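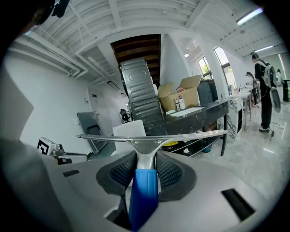 白色天花板，横梁，长长的管道。

一部小说，两个结尾

先说书。《斯凯尔索普》（Skeltthorpe），长篇，连载，九期。作者署名西尔万·马莱（Sylvain Mallet），法国人，用英语写。杂志叫《Nemora》，早停了，合订本现在旧书店里还能碰见，品相一般都差，书脊多半开裂。

我手上这套缺第四期。缺的那期后来在另一家店补到，封面没了，目录页还在。目录页上马莱的名字排错了一个字母，后面几期也没改。一个连载九期的作者，名字错了至少三次，编辑部大概也忙。

故事不复杂。英格兰北部一个叫斯凯尔索普的镇子，羊毛生意，下雨。主角是个账房，没有名字，全书都叫“抄写的人”。他给一家商行抄信，抄了很多年，有一天开始改信。先改一个词，再改一句话，然后改日期。一艘叫扎马尼号（Zamani）的货船因为一个被改掉的日期晚走了两天，后面的事情全从那两天里长出来。

第一遍读，我以为是悬疑。第二遍觉得像鬼故事。现在是第四遍，写这篇稿子的时候又翻，越来越觉得它讲的是抄写这件事本身，一个人每天替别人写字，写到后来手比脑子先知道下一句是什么。

麻烦在结尾。

连载版的结尾，第九期，抄写的人把自己改过的信一封一封找出来，按日期排好，放在商行老板的桌上，然后回家。老板第二天来上班，把信推到一边，开始喝茶。完。最后一句是茶太烫。

单行本的结尾完全两样。单行本是普洛斯滕特（Plostent）出的，比连载晚了三年，厚，1,107页，字排得松，页边宽得能写日记。抄写的人没有交出那些信。他上了一条船。哪条船，没写，只写了船舷上的字刚刷过漆，油漆盖住了原来的名字，还能看出下面的凸起。好多读者认定那就是扎马尼号。书里没说。马莱也从来没说。

两个结尾，哪个算数？

一般的回答，以单行本为准。作者最后改定，出版社正式印行，后来的重印都照它来，引文也照它来。学校里如果讲这本书（讲的不多），用的也是这个。

我不太同意，下面慢慢说。

先看长度。连载九期，每期篇幅有限，到了末尾两期明显在赶。第七期还在写镇上的婚礼，写了整整一章，新娘的叔叔讲了一个关于磨坊的笑话，讲了两页没讲完。到第八期，笔一下子急起来，三个月一笔带过，商行的合伙人死了，只用了半句话。所以很多人说连载版结尾是赶出来的，是杂志要停刊，编辑催，马莱匆匆收了尾，后来出书才有机会写真正想写的结局。

听着很顺。可是有一样东西对不上，就是茶。

茶在这本书里一直有。第一期，抄写的人上班第一天，老板的茶凉了，让他去换。第三期，有一封信被茶水洇了，他重抄，这是他第一次改字，因为洇掉的那个词认不出，只好猜。他猜错了，没人发现。第五期，老板请客户喝茶，客户嫌淡。然后第九期，茶太烫。一条线，从凉到烫，铺了九期。赶出来的结尾不会这么严丝合缝，至少我不信。

单行本里这条线断了。前面那些茶全留着，凉的、洇的、淡的，一处没删，最后却没有了落点，人去了码头，茶留在办公室里没人管。如果单行本的结尾是早就想好的，那前面的茶是写给谁看的呢？

当然可以反驳。茶就是茶，英格兰北部，下雨，不喝茶喝什么。

好，再看称呼。连载版里“抄写的人”从头到尾不变。单行本里，最后一章，突然有三处用了“他们的抄写人”。“他们的”，谁的？商行的？读者的？前面上千页没出现过的说法，到码头上冒出来。有研究者把这当成神来之笔，说主角走向海的一刻，叙述者也退到了岸上，跟镇上人站在一起，目送他。读得漂亮。我第一遍也被说服。后来翻到普洛斯滕特同一时期出的另外几本小说，里面类似的“他们的”多得很，他们的牧师、他们的医生、他们的寡妇，像是出版社某位编辑的口癖。这就尴尬了。一个改稿编辑的习惯，被当成作者的最后一笔。

证据够硬吗？不够。我没见过手稿，据我所知手稿也没有公开过。只能从印出来的字里找。

再说信。

书里的信，全文或者节录，一共521封。连载的时候每期后面附一个编号表，读者可以对着查，哪封是原样，哪封改过。编号表是这本书最古怪的地方，也是当年读者来信最集中的地方。有人写信给《Nemora》，说第二百多号那封的日期和前文不符，是不是印错了。编辑部在下一期登了一行小字：并非印错。就四个字，没有下文。现在看，那行小字简直可以算小说的一部份。

单行本把编号表删了。信还在，编号没了。读者没法查，只能跟着叙述走，叙述说改了就是改了，说没改就是没改。阅读变得轻松，故事变得流畅，悬疑那一面强了，另一面弱了。原来读者自己也得当一回抄写的人，翻前翻后，拿笔勾，眼睛发酸。单行本里你只是坐在旁边看他抄。

删表的原因，出版社没交代。页数不是问题，都1,107页了，多十来页算什么。也许觉得难看。也许觉得麻烦，信的次序在单行本里动过几处，编号全得重排，排错一个后面全错。排版房的人不愿意干这个，可以理解。

插一句，我试过自己重排。拿单行本的信，对着连载的编号，一封封填。填了几个晚上，到中段就乱了，有两封信内容几乎一样，只差一个地名，一封写给利物浦，一封写给赫尔，连载里隔着好几十号，单行本里挨着。挨着放，一眼就看出来是改的。隔开放，你得记住。马莱把难题藏在距离里，出版社把距离抽掉了。

（也可能是马莱自己抽掉的。写到这里得老实承认。）
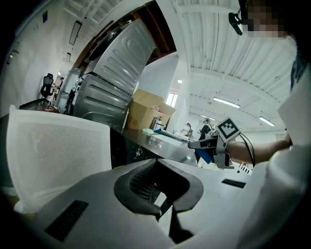

连载版和单行本，第一次读应该先读哪个？
先读单行本，找起来容易，故事线也顺；读完再去看连载的第八、第九两期和编号表，两个结尾的差别会更清楚。

接着说扎马尼号。

这条船在书里只正面出现过一次，第二期，早上六点，雾，船还没装完货。抄写的人去送信，站在栈桥上等人签收，看工人搬箱子。不到一页。后面所有关于船的消息都来自信，某某处见到扎马尼号，某某处没见到，船长换了，船长没换。信越多，船越模糊。到第六期，连它到底走的哪条航线都说不准了，三封信三个说法，其中至少一封是抄写的人改过的，另外两封不知道。

有位朋友读书会上说，扎马尼号可能在第二期以后就不存在了，剩下的全是纸上的船。我当时觉得过头了，回家一查编号表，提到船的那些信，标着“原样”的少得可怜。还真不好反驳。

要是接受这个读法，单行本结尾就有意思了。他登上一条名字被漆盖住的船，也许是登上一条自己写出来的船。一辈子改信，最后住进信里去。这样一想，码头那章也不差，甚至很好，比茶太烫有气魄。我承认。写稿写到一半把自己的论点拆了一块，交稿时间又近，先放着。

但是气魄这东西，跟这本书合不合？

翻回第一期。开头一段，很平，商行门口的台阶有几级松了，踩上去响，大家都知道跨过去。抄写的人第一天不知道，踩响了，里面的人抬头看他。就这么个开头。没有海，没有雾，没有命运。马莱写小东西的时候最稳，台阶、墨水瓶盖、邮袋上的结。写大场面他会慌，句子变长，形容词堆起来，第七期的婚礼就是例子，中间有一句读三遍都断不开。码头那章也长，也堆。风、浪、缆绳、鸥鸟，一个接一个往上摞。翻成中文尤其难受，我试译过两页，删了又写，写了又删，最后光“缆绳”就换了四种说法。

而茶那一段，译起来几乎不用想。老板进来。挂帽子。看见信。推开。坐下。倒茶。太烫。

当然不能拿好不好译来判断哪个结尾更真，那是译者的私心。我的私心。

说到翻译，中文读者能看到的只有节译，早年一本外国小说选里收过，选的是第一章和第三章的一部分，题目改成《斯镇旧事》。译者没署名，后记两百来字，把马莱写成了英国人。译文倒是不坏，“抄写的人”译作“录事”，古气，合适，只是放到后面会有点问题，录事是个职位，抄写的人是一种处境。书里有一段，商行换了新章程，他的职位名称改了，从此叫书记，工钱没变，活也没变，叙述者照旧叫他抄写的人。如果前面译成录事，到这里就打架了。节译没译到这儿，躲过一劫。

我的办法是笨办法，全用“抄写的人”，四个字，长，啰嗦，读多了烦。原文其实也烦。烦就对了吧。

还有地名。Skeltthorpe，两个t连在一起，看着像印错，其实书里专门有一段讲这个。镇上人写自己镇名，有写一个t的，有写两个的，邮局只认两个。抄写的人刚来时写一个，信被退回，挨骂，从此写两个，连私信也写两个。到了第八期，有一封信的落款又变回一个t。编号表上，这封标的是“原样”。谁写的？若是原样，就该是商行的人写的，可商行的人从不写错。若是抄写的人自己写的，那它就不该在表里。

我觉得这个t比扎马尼号重要，比两个结尾都重要。可惜中文里没法显。斯凯尔索普，五个字，看不出有几个t。只能加注，注一加，读者就知道这里有鬼，马莱本来想让你滑过去的。加还是不加，到现在没定。初稿里加了，二稿删了，三稿又加回来，放在章末，字号调小一点，自欺欺人。

单行本把这个t统一了，全书两个，一个不少。校对的功劳。从校对的角度讲，无可指摘，稿子里有不一致，改一致，本职工作。恰恰是一本讲改字的书，被最认真的人改掉了最要紧的一个字。写到这里我有点激动，编辑说语气收一收，收不了。

那么马莱本人怎么看？

材料极少。连载结束以后，《Nemora》登过一篇很短的他的自述，占半页，旁边是肥皂广告。里面谈到小时候替父亲抄账，谈到左手写字被纠正成右手，谈到英语是跟一位房东学的，所以有些词只会说不会写。没谈小说怎么来的。没谈结尾。最后一句说他正在写一本新的，关于桥。桥那本没见出版，也许没写完，也许换了名字，我查过普洛斯滕特的旧书目，没有桥，有一本关于井的，作者是别人。

单行本前面倒有一页作者的话，署名是马莱，口气却跟自述不大像。自述里句子短，磕磕绊绊，有两处语法明显是法语的路子。作者的话流利，四平八稳，感谢了出版社，感谢了读者，说“此次趁重印之便，将全书订正一过，尤以末章为然”。订正。他用的词是订正，没说重写。整章换掉，场景换了，人物去向换了，叫订正？要么是客气，要么是这页话根本由别人代笔，代笔的人只翻了翻校样。

代笔。抄写的人替人写信，有人替马莱写序。巧不巧。不能再往下推了，再推就是编故事。

手边还有一个小材料，不知道有没有用。我那本缺封面的第四期，前一任主人在页边用铅笔写过批注，字小，有几处擦掉了。他（或者她）显然是逐期追的，第四期末尾写着：若他交出信，我就不再读了。读到第九期是什么心情，没法知道，别的几期来路不同，干干净净，一个铅笔点都没有。

常有人问我到底站哪边。站连载那边。理由上面讲了，茶，编号表，一个t。反对的理由也讲了，船，还有我自己译不动码头那章的私心。读书会上投过一次票，单行本赢了，赢得不少。有人说喜欢他走掉，上班上够了，看见有人走掉就高兴。这理由比我的都硬，没法驳。

也有折中派，主张以后若出新版，两个结尾都印，先印茶，后印码头，中间空一页。听上去公平。可一旦并排，两个结尾就都成了备选，读者挑一个顺眼的带走。当年连载的读者没得挑，翻开第九期，茶太烫，没了，等下一期也不会有了。那种突然，空一页是空不出来的。要印，我宁可分两本印。贵，没人买，知道。

编号表一定得恢复。这个不商量。521封信，一封一封，排错了我来校。

最后交代一点版本上的事，给想找书的人。连载合订本分上下册，上册到第五期，下册到第九期，有的下册把编号表单独裁下来装在最后，有的没有，买之前问清楚。节译本那个选集，看封底目录，《斯镇旧事》排在倒数第二篇。单行本认准页数，1,107，少了的是后来的缩印，缩印本把婚礼那章的磨坊笑话删了。那个笑话到底也没讲完，删不删区别不大，不过第八期里新娘还提了一嘴，说叔叔的磨坊，缩印本的读者看到这儿会愣一下，哪来的磨坊。

我的试译目前到第三期，信被茶洇掉的那一节。洇掉的那个词原文没给，只给了他猜的那个：平安。退回去重译过一遍，改成“安好”，又改回来了。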